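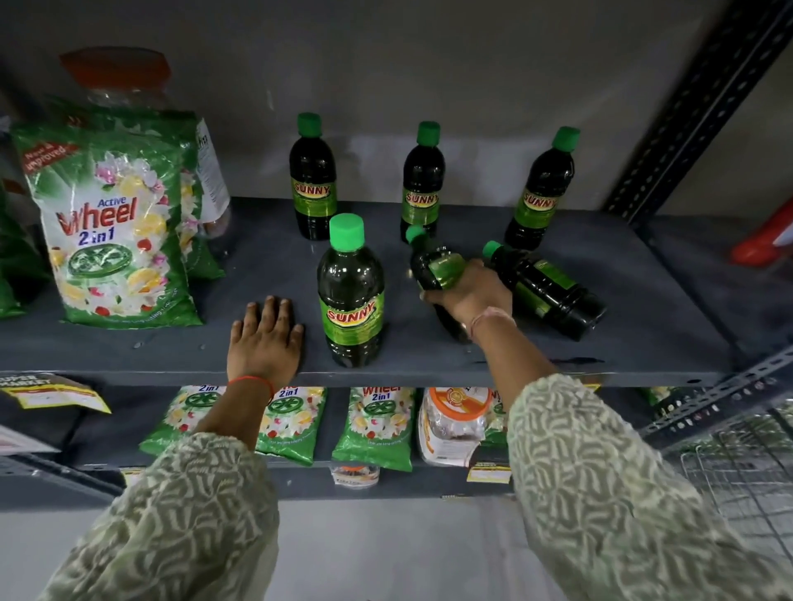 Speaker notes: Automated replenishment and shelf work at Hirkia

Slide 1. Scope

Keep this short. The talk covers one store group, Hirkia, and one function, shelf replenishment in household goods. Checkout is out of scope. So is the warehouse, except where its output reaches the store floor.

State the position early: ordering is automated, moving stock to the aisle is partly automated, and placing a bottle on a shelf is done by hand. Most of the talk concerns how the first two have changed the third.

Leave the opening photo up while the room settles. Point out the mix on one rack: upright bottles, bottles lying down, soft detergent pouches, clear jars.

Slide 2. System layout

Trindine handles the forecast and places the orders. It reads sales data at close of business and issues a fill list at 5:30 a.m. The store trial covered 1,670 product lines.

Flallel is the tote carrier. It brings stock from the back room to the end of the aisle and stops there. It does not enter an aisle during opening hours.

Hauser supplied the handheld scanners. Staff scan the shelf tag, then the product, then confirm the quantity placed.

Pause for questions on the layout. Someone usually asks whether the three systems share one database. They do not. Trindine receives a file from the scanners every hour.

Slide 3. The job before

The aisle clerk walked the section, noted gaps, wrote an order, fetched stock and filled the shelf. The clerk chose the sequence. Knowledge of what sold before a holiday was held by the person who worked that aisle, and it left when that person changed stores.

Slide 4. The job now

The clerk starts with the fill list. Walking and lifting between back room and aisle are down. Time spent with both hands on the shelf is up, and it comes in longer blocks.

Three points to make here:
Reach. Filling the back row means leaning over the front row. Repetition at that reach is higher than before.
Pace. The carrier waits at the aisle end with a full tote. Clerks reported that a waiting tote feels like an instruction to hurry. The wait timer was removed from the handheld in December.
Judgment. The list gives a quantity and a location. It says nothing about a bottle that has tipped over, a torn pack or a tag under the wrong product.

Slide 5. Why placement stayed manual

Go through the item types. A rigid bottle standing upright is a simple case. The same bottle on its side, with others close by, needs regrasping and turning. Pouches change shape when held. Clear containers are hard for depth sensors. Slotted uprights limit the approach angle at the end of a shelf.

A mechanical arm was costed for the aisle and not pursued. The limit set for the study was 200 seconds per mixed tote, and the bench test did not meet it.

Slide 6. Stock accuracy

Automated ordering depends on the count being right. If a clerk confirms 6 and places 5, the forecast carries the error until the next manual check. The old process absorbed this, as the clerk looked at the shelf before ordering.

Hirkia now schedules a check of 100 lines per shift. It was first treated as spare-time work and was often skipped. It now has its own slot on the rota, before the midday delivery.

Slide 7. Training and pay grade

Clerks can override the list with a reason code. In the first month very few did. Training had covered scanning and left out overrides; a second session corrected this.

The job description still lists ordering as a duty. The grade is under review. Do not speculate on the outcome if asked.

Slide 8. Open items

Shelf depth in household goods.
Rotation between aisles within a shift.
Whether clerks should see the forecast as well as the list. Trindine can display it on the handheld. Store managers are divided.

Leave slide 8 up for questions.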